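Como montar o orçamento de uma célula de picking sem descobrir metade dele depois

Publicado em 19 de março de 2019

Quem pede dinheiro para comprar um robô costuma levar à reunião uma folha com um número só: o preço do braço. O diretor olha, respira, assina. Três meses mais tarde volta a mesma pessoa, com a mesma cara, pedindo verba para parafusos. Este guia é para quem prefere passar vergonha uma vez só.

O que segue vale para células pequenas de separação de peças, do tipo que tira objetos misturados de uma caixa e põe em outro lugar. Para solda ou paletização muita coisa muda, a começar pela cerca.

Passo 1. Escreva o que o robô vai pegar

Antes de abrir qualquer catálogo, junte numa mesa os objetos reais. Os feios também. A lista que chega ao fornecedor quase sempre diz "peças variadas de até tal peso", frase que serve para vender qualquer coisa a qualquer um.

Anote para cada item o peso, a menor e a maior dimensão, se é rígido, se brilha, se é transparente. Frascos transparentes merecem linha própria na planilha, porque muita câmera de profundidade passa por eles como se fossem uma questão filosófica. Tesouras, pincéis e miudezas também pedem atenção: são compridos, ou finos, ou as duas coisas, e caem sempre na posição que o integrador não testou.

Na nossa primeira compra, o teste de aceitação foi feito com cubos. Somos hoje excelentes em cubos.

Passo 2. Separe o orçamento em cinco gavetas

A divisão que usamos no projeto Bistine, e que sobreviveu ao setor financeiro, é esta:

Braço e controlador. Inclua frete, seguro e imposto na mesma linha. Preço "posto fábrica" só é bom para quem mora na fábrica.

Garra e ferramentas. Orce no mínimo duas garras. A primeira vai ensinar o que a segunda deveria ter sido.

Visão. Câmera, suporte, iluminação, cabo no comprimento certo e licença de software, se for anual. A palavra "anual" costuma aparecer na página 8 da proposta, em corpo menor.

Estrutura. Mesa, caixas, fixações, proteção, ponto elétrico, ar comprimido se houver vácuo. É a gaveta que todos preenchem com "já temos".

Gente. Horas de integração, treinamento e ajuste. Se a sua planilha traz zero nessa linha, alguém vai trabalhar de graça, e convém avisar essa pessoa.

Passo 3. Peça propostas que possam ser comparadas

Mande o mesmo documento a todos os fornecedores, com a lista do passo 1 e as cinco gavetas já em branco para preencher. Nós consultamos a Brekeck e a Heffernan. A Brekeck devolveu a tabela preenchida. A Heffernan devolveu um folheto muito bonito, com um pôr do sol. Pedimos de novo e veio a tabela, com o pôr do sol no cabeçalho.

Perguntas que valem o incômodo: qual é o prazo de reposição da garra? O cabo entre braço e controlador é vendido em outros comprimentos? Quem paga a visita se o problema for de software? O preço vale até quando? A nossa proposta expirou em setembro, dois dias antes da assinatura, e a seguinte veio mais cara, por motivos que o vendedor chamou de conjuntura.

Passo 4. Não despreze os itens baratos

Chegamos à parte que não entra em apresentação nenhuma. Na primeira versão da planilha, a rubrica "consumíveis e diversos" tinha 416 reais. Karabo Pillay, que cuida das compras, perguntou se era por semana. Rimos. Passou para 4000 e ninguém riu mais.

O que mora nessa rubrica: abraçadeiras, fita adesiva, grampos de mola, chapas para nivelar, caixas de reserva, parafusos que rolam para baixo do armário. Compre os grampos em dobro. Servem para prender a caixa à mesa enquanto a fixação definitiva não chega, e a fixação definitiva é um conceito generoso. 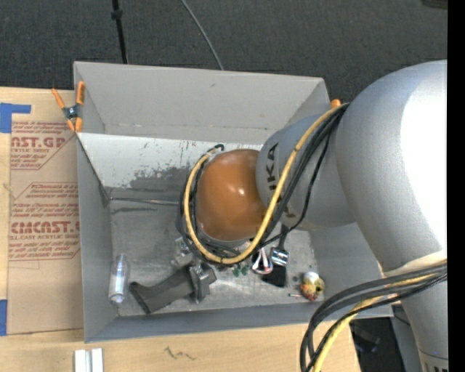

Cabos merecem um parágrafo só deles. Tudo o que se prende ao braço precisa acompanhar o braço, e o braço gira. Deixe folga para o movimento completo, mas não tanta que o laço desça na frente da garra ou enganche na borda da caixa. Em dinheiro: orce cabos próprios para flexão contínua nos trechos que se movem e um conjunto sobressalente de cada. Um cabo comum é mais barato até o dia em que para a célula, e nesse dia sai pelo preço da célula.

As caixas também se gastam. O fundo risca, a parede raspa, e uma superfície marcada pode confundir um sistema de visão calibrado com tudo novo. Preveja a troca como se prevê a troca de filtro, com data e linha no orçamento. Se puder escolher, faça os testes de aceitação numa caixa já usada. O fornecedor vai reclamar, e isso já é uma informação.

Passo 5. Calcule o retorno com números que você aceitaria de um estranho

Use a taxa de acerto medida com os seus objetos, sem aproveitar a do vídeo do fabricante. No modelo Modo, que é como batizamos a nossa planilha, entramos com 85 por cento de pegas bem-sucedidas na primeira tentativa e tratamos o resto como tempo de gente. O retorno ficou menos vistoso e a aprovação saiu mais depressa, talvez porque o financeiro tenha estranhado ver um número modesto vindo da engenharia.

Some ao custo anual a manutenção, as licenças, os consumíveis e as horas de quem vai reposicionar a caixa quando ela sair do lugar.

Passo 6. Pague em parcelas amarradas a entregas

Uma parte no pedido, outra na instalação, o restante só depois do teste com a lista completa do passo 1. Ponha no contrato os objetos por nome, anexe as medidas e guarde um exemplar de cada num armário com chave. Os nossos ficaram numa gaveta aberta e, na véspera do teste, a tesoura estava na copa.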